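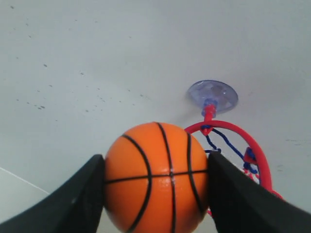

Mini basketball, orange with black seams.

How to hang a door hoop without wrecking the door
By Ashwin Reddy

The box for my Skatthorpe hoop promised a four-minute setup and "zero marks." I doubted both. Four minutes is possible if you skip everything that matters.

Start with the brackets. Measure the thickness of your door before you buy, then close the door with the empty bracket over it. If it rubs, return it. Don't let a reviewer talk you into bending the metal.

Next, stick felt pads on every part of the backboard that touches the door. The foam dots in the box are a joke – mine slid off within a week. Plain furniture felt from the hardware store has lasted since March.

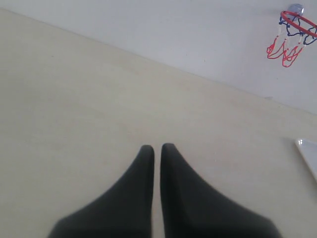 Test the rebound before you pick a spot to shoot from. Drop the ball from waist height on the floor you'll be using and listen from the next room, preferably with a door shut. Check for scuffs too, and do it on something pale like the surface here, where a dark smear has less chance of hiding. "Non-marking" on a label tells you very little.

After roughly 200 shots, take the hoop down and look at the paint. Rub marks mean you need thicker felt. The makers will tell you to tighten the screws, but that only pushes the bracket harder into the wood.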